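4.3 Loading the counter layout in Loton

Read this section before you start the Trikus two-arm cell in simulation. The cell must be in Standby.

1. Open Loton and select the layout "Counter 24". Wait until the status line shows Ready.
2. Check the port of the arm controller. The default is 1062. If your site uses another port, enter it now and press Apply.
3. Press Home Both Arms. The arms move one after the other – left first, then right.
4. Open the Objects tab. Set every tray and plate to Free. An object which stays on Fixed can not be lifted, and the gripper will push against it without result.
5. Set the finger speed to level 4 or lower for the first run.
6. Jog the left gripper to the white trays and the right gripper to the plate. Use small steps when a finger is near a rim.
7. Compare your head camera view with the figure.
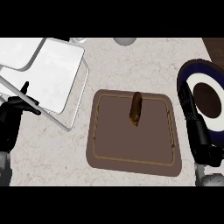

Figure 4-3. Left gripper over the white trays, right gripper at the rim of the plate, brown tray between them.

Note: The position of the food item on the brown tray can be different after each reset.

Caution: Do not press Save Pose while a finger passes through an object. If this happens, the cell reports error 826. Open the gripper, jog it away from the object and repeat step 6.

8. Press Save Pose. Grorkon keeps the last saved pose for each arm – older ones are overwritten.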